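Estach and Cleditz Report New Method for Robots That Clear Up After Hotel Guests

Two-arm robot asks for a second view before it grabs. 347 of 500 test pickups finished with no human help.

FOR IMMEDIATE RELEASE

WONHOLM, February 28, 2020 — Estach, the research company working on two-arm robots for lodging and long-stay housing, today released results from its joint study with Cleditz on picking up soft, crumpled and half-hidden items in guest rooms. The method is called Second Look. Paper, test protocol and the full list of failures are up on the Estach research page as of this morning. Training code to follow, see below.

Short version: the robot learns when its own view of an object isn't good enough. When that happens it moves its head or one arm, looks again, and then picks a grasp. The older controller on the same robot took one look and went. In the test, 500 pickups in rooms the robot had never been in, Second Look finished 347 without anybody stepping in. The one-look controller finished fewer than half of the same 500 set-ups. Same robot, same grippers, same rooms, same starting layouts put back by hand from photos.

Why guest rooms

A room after checkout is hard on a robot. Tissues, slippers, socks under the bed, a towel halfway into a bin and halfway out. Cords hanging off the furniture. Low contrast nearly everywhere, white on white, black on black. Most published grasping work uses hard objects on a table under good light, and controllers trained that way tend to fall apart on a carpet at floor level, with a bed frame throwing shadow over half the work area.

The teams picked the work around the bed and the waste bin on purpose. The gripper has to come in low, past furniture, and the second arm is often in the way of the first. An item can be resting on the rim with most of its weight inside, or the other way around, and from straight above the two look alike. The one-look controller did worst there. It would close on the rim, or on the bin liner, or on nothing.

How it works

Training used 3,000 pickups done by operators driving the robot by remote control, in 43 rooms across two buildings run by the property operator Nijs. Operators got no script for where to look. They were told to clear the item and to move the head camera whenever they wanted. Those head moves turned out to be the useful part of the data. People look again right before they commit to something they aren't sure of, and they do it in much the same places — at a fold, at an edge, where one white thing touches another white thing.

The model is trained on two things together. One, where to put the fingers. Two, whether the operator looked again before closing them. The second output is a single number between zero and one. High number, the robot holds off and picks a new viewpoint. Low number, it goes. The viewpoint comes from a short menu: head left, head right, head down, lean in, or lift the free arm out of the line of sight. That last one was added in November after the team watched a whole afternoon of recordings in which the left arm was blocking the thing the right arm was reaching for.

No extra sensors. No depth camera on the wrist. The robot in the study carries a head camera, two arms and two ordinary multi-jointed grippers, and all of the reported results come from that set-up.

A cap limits the robot to three extra looks per item. Without the cap it would sometimes keep looking, back and forth, and never reach. With it, the usual number of extra looks was one. Clean, well-lit items mostly got zero, so easy pickups took no longer than before.

What it got wrong

153 pickups did not count as finished. The paper sorts these out by cause and the list is worth reading before anyone plans around the headline number.

Largest group: thin flat items on carpet. Plastic scraps, torn wrapper corners, receipts. The robot sees them fine, looks twice, agrees with itself, and the fingers slide over the top. More looking doesn't fix fingers. Estach is testing a different fingertip but has nothing to report yet.

Next group: items tangled with something that should stay put. Phone cords, lamp cords, bedding that reaches the floor. In these cases the robot is set to stop and flag the item for a person, and every stop of that kind was scored as not finished. Some readers of the draft felt that was too strict. The authors kept it. A stop is a safe outcome, but someone still has to walk over to the room.

Then a smaller group where the robot plainly misread what it was looking at, mostly two items lying one on top of the other and taken as one. It grasped the top item, lifted, and the lower one came along or fell. Second Look made these less common, did not get rid of them.

No furniture was damaged in the test. One bin was tipped over and the run was scored as a failure, contents picked up by hand.

"We wanted a result that holds up when you move it to a room down the hall, and the only way to check that was to move it to a room down the hall," said Shaohua Kang, lead author on the paper. "The first week was rough. We had a controller that looked great in the lab mock-up and then could not tell a pillowcase from a wall. Most of what is in the method came out of that week."

Test conditions

Rooms in the test set were kept out of training completely, and came from a separate floor with different carpet. Lighting was whatever the room had. Curtains open or shut, as found. Items were placed by staff who had not seen the controller run and were asked to leave things the way a guest would. Each layout was photographed, run with one controller, put back, and run with the other, with the order swapped every other time.

A pickup counted as finished when the item was clear of where it started and released into the collection bag, with no operator input and nothing else in the room moved more than a hand's width. Runs were scored from video by two people working seperately. Where they disagreed a third scored it.

Speed was recorded and is in the appendix. The robot is slow. A person does this work many times faster and the authors make no claim otherwise. The study was about getting it right in a new room, speed comes later.

Work around the bin, bed and nightstand in a guest room, seen from the robot's head camera, both grippers in view: 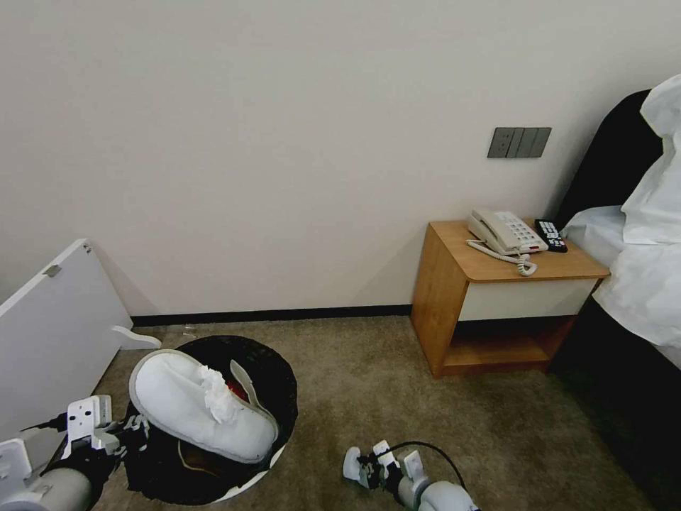 Nathalie Bakker questioned whether learning from operators' head movements will carry over to other robots, given that a person steering a tall machine with a narrow camera view will look again more often than one with a wide view. She would like to see the same 43 rooms recorded with two different cameras before anyone calls the effect general, and she noted that the paper gives no breakdown of results by operator. "If one careful driver supplied most of the second looks, I'd want to know that," she said.

The authors agree the camera question is open. A breakdown by operator is being prepared and will be added to the online appendix. On the wider point, a repeat with a wide-angle head camera is planned, the robot and the rooms staying the same so only the one thing changes.

What is being released

Available now: the paper, the scoring rules, the failure list with causes, and the layout photos for all 500 test pickups with room numbers and any personal items removed.

Later this spring: training code and the viewpoint menu settings for the study robot. Groups with a different arm layout will need to set up there own menu. Notes on how to do that will be in the package.

Not planned for release: the raw operator video. Nijs agreed to recording in its buildings for research use only and the teams are sticking to that. Features pulled from the video, with the images themselves left out, can be requested for non-commercial work. Allow a few weeks, requests are read by one person.

Next steps

Bathrooms are next. Wet floors, mirrors, glass doors. The mirror problem is a real one, an early run had the robot asking for look after look at a towel that was behind it. Cleditz is handling the viewpoint planning for that part of the work and Estach the grasping. No date for results.

About Estach

Estach develops control software for two-arm mobile robots working in furnished rooms. Based in Wonholm.

About Cleditz

Cleditz works on machine perception, mainly active camera control and viewpoint planning.

Media contact

Estach press desk, Wonholm. Interview requests for Shaohua Kang go through the press desk, mornings are best. Stills and a short video reel can be had on request, please say which outlet and what deadline.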